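**Ondari twin-arm bench kit - worth the money?**

So we finally spent the budget! I'd gone back and forth between this and the Calside for ages, and the Ondari won on spare parts (grippers are $273 each, and you will want a spare).

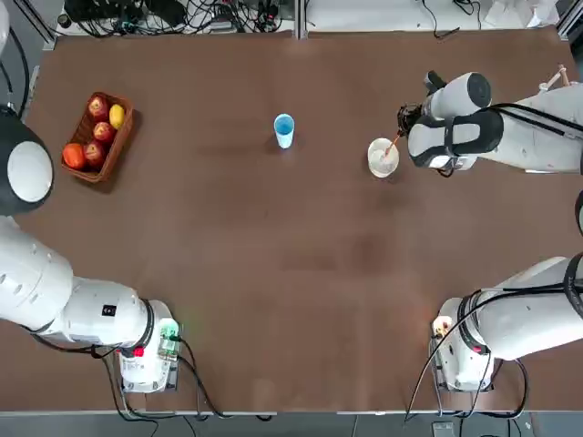 Budget for the table too, that's my big tip. Ours was another $700, and I'd go bigger if I were ordering again - with a base at each side, a fruit basket, a cup and a bowl still leave plenty of open top, but the cables need room to drape off the front. Set aside $80 for cable ties and clips.

4 stars from me.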